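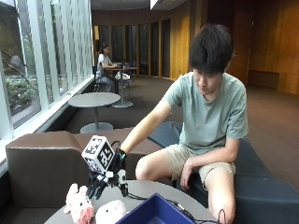
Last updated: 7/22/23

My project was on what happens to second-hand stuff after people drop it off, and I picked it mostly because my mum was clearing the loft in April and I got curious (also because the other topics were all gone!). I spent four afternoons at the Mindton charity shop, sorting in the back room and asking far too many questions.

The first thing I learnt is that a bag is never just a bag. One had curtains, a fondue set and a half-used diary in it, all mixed up with tights. Clothes get checked for stains and missing buttons, books get a quick flick through, and anything with a plug goes on a separate shelf until it's been tested. Mindton told me they'd taken in 900 bags since the start of the year, and more than 400 of them were clothes only.

I handed out a short survey as well and got 18 back. Most people said they give things away when they move house or when the wardrobe won't shut, and hardly anyone checks first what the shop wants. I should have asked about age, I know, but I'd printed them all by then.

Soft toys were the bit I found hardest. They need a safety label before they can go out on the shelf, and loads come in with it snipped off, so perfectly nice ones end up in the rag sack. 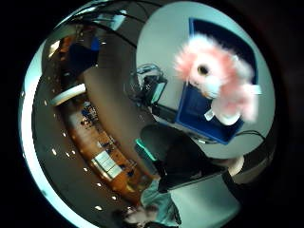
Cletia thought I was being too gloomy about the toys, and said that the dogs' home up the road takes the ones without labels and is always asking for more. I rang them afterwards and they do, as long as there are no beads inside. So I've changed that part of my results table, and the rag pile comes out a fair bit smaller than in my first draft.

If I did it again I'd go to a second shop to compare, and I'd start the survey a lot sooner. I'd still do the sorting though, I loved the sorting.

12 shares | 4 comments

Recent projects
Jemanden: letters to a stranger
Khổng and the corner noodle shop
Why our bus is always late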